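File naming for household paper, second attempt
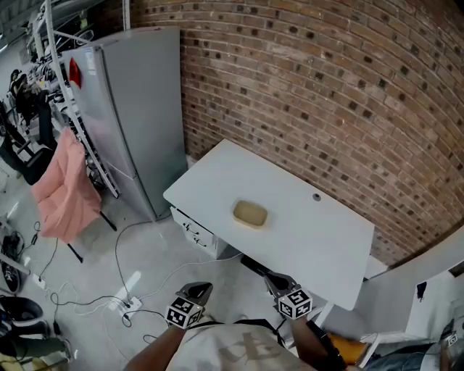
The white desk against the curved wall.

My first scheme for scanned household documents lasted until last spring, when I needed a boiler service record and could not find it. I had the record. It was in a folder called Home, inside another folder called Old Home, and its name was scan0017 with a copy number after it. The insurer, Asance, wanted it by the end of the week and I ended up paying the service company for a duplicate.

What follows is the replacement scheme, written down mostly so that I stop changing it. It covers bills, contracts, insurance, tax papers, medical letters, warranties and manuals. It does not cover photographs or anything to do with work. The collection stood at 453 files when I finished renaming.

Names

Every file name has four fields in fixed order: date, sender, type, subject. Fields are separated by an underscore. Words inside a field are separated by a hyphen. Everything is lower case, with no spaces, no accents and no punctuation other than those two marks.

The date goes first, with the year, then the month, then the day, all digits, with leading zeros. An alphabetical sort is then also a sort by date, on every system I have used, including the television, which for some reason can open PDFs.

The date is the one printed on the document. I went back and forth on this. The alternative is the date the paper arrived, or the date of the event it concerns. A water bill can carry an issue date, a due date and a billing period with a start and an end, so there are four candidates on one sheet. The issue date wins because nearly all documents have one and it usually sits near the top right. If there is no printed date, I use the month of the postmark with the day set to 00. A day of 00 is not valid, so it sorts first within its month and I can search for it later. I do the same with the month if I know only the year.

The sender is the organization at the time of sending. When Cordier took over my electricity account from Stiruma, I was tempted to rename the older bills so that everything to do with electricity would sit under one name. I did it, and regretted it, since the letters quoted Stiruma account numbers and I had lost the easy way to tell which set of numbers was in force on a given date. They are now back under the original name. The link between the two companies is recorded in a text file called senders, one line per change, with the date of the takeover.

Type comes from a closed list of 12 words: bill, receipt, contract, policy, statement, letter, certificate, report, manual, warranty, form, notice. If a document does not fit, it is a letter. I had a much longer list at first, and could never remember whether a thing was an invoice or a bill, so the same kind of paper from the same company was split between two types depending on my mood that evening.

Subject is free text, three words at most. This is the weak field. It is also the one that does the work when I search, so I have kept it loose and tried to be consistent with nouns. I write car and never vehicle.

The two-Salamatu problem

My sister and I both get mail at this address, and our initials differ only in the last letter. Then our cousin Salamatu Amissah stayed with us for a while and had her mail sent here, and our aunt, who handles some of the family paperwork, is Salamatu Yakubu. For a time I had files tagged simply salamatu. One was a dental letter for my cousin and the next was a pension statement for my aunt, and the only way to tell them apart was to open them.

The fix was to use surnames in the subject field whenever the paper concerns one person. It takes up one of the three words. For papers that concern the household as a whole, there is no surname. I considered a fifth field for the person, and tried it on the medical letters, but most files would have had it blank, and a blank field in the middle of a name is easy to break.

Folders

There are very few now. One per calendar year, plus one called permanent, for things that do not belong to any year: birth certificates, the deed, school and university certificates, vaccination records. I had assumed I would miss the old tree of topics. In practice I search by sender in nearly every case, and if I do not know the sender, I know the year.

The one place where folders by year are awkward is insurance, where a policy runs from May to May and the claim might come in the following year. I leave those where the issue date puts them. When I had a claim open with Asance I made a temporary folder of copies, sent it off, and deleted it after the claim was settled.

Scanning

I scan in black and white for plain text, gray for anything with a faint stamp, and color for certificates. Multi-page documents become one PDF. Blank backs are dropped, except on contracts, where I keep every page so that the page numbers in the file match the page numbers on the paper.

Resolution is 300 dots per inch for everything. I tested lower settings on a stack of thermal receipts and the text recognition started to confuse 8 with 6, which for a receipt is fatal. Higher settings made the files bigger and changed nothing else I could measure.

Text recognition runs after scanning and before naming. The order matters slightly: my script reads the recognized text, looks for something that resembles a date, and proposes a name. It is wrong often enough that I confirm each one by hand. Its favorite error is to take the founding date of a bank from the letterhead. For months every statement from Ulitz was proposed as a document from the nineteenth century. I added a rule that rejects any year before my own birth, and later had to relax it for the deed.

I do the work in batches of 30 sheets, which is what the feeder takes without skewing. Unprocessed paper goes in a tray. Processed paper goes in an envelope marked with the month.

What happens to the paper

Bills and statements are shredded after a year. Receipts go when the warranty ends. Tax papers I keep for 10 years, which is longer than I am required to, but the envelopes are thin and they fit on one shelf. Contracts with an ink signature stay until the contract is over and then for the same period again as the tax papers. Anything in the permanent folder also exists on paper for good.

I shred once a year, in May, after the insurance renewal. Doing it more often meant checking dates more often, and I once shredded a statement that I had not yet scanned. The month on the envelope is there for that reason: no envelope goes to the shredder until the file count for that month matches the sheet list taped to its front.

Backups

One copy on the machine, one on a drive in the house, one on a drive at my sister's office. The third is swapped when I remember. I keep a checksum list in the top folder and compare it after each copy. So far it has caught one damaged file, a dishwasher manual, for a dishwasher we no longer have.

Open items

Email attachments are still outside the scheme. Cordier sends bills as PDFs with names that are a long string of digits, and I save them by hand when I notice. A mail filter that drops them into the tray folder would be simple enough, but the message date and the issue date differ by a few days and I have not decided whether the script should be trusted with that.

Manuals may come out altogether. They are large, they have no useful date, and the manufacturers mostly keep them online. I have left them in for now and will look at it again after the next shredding.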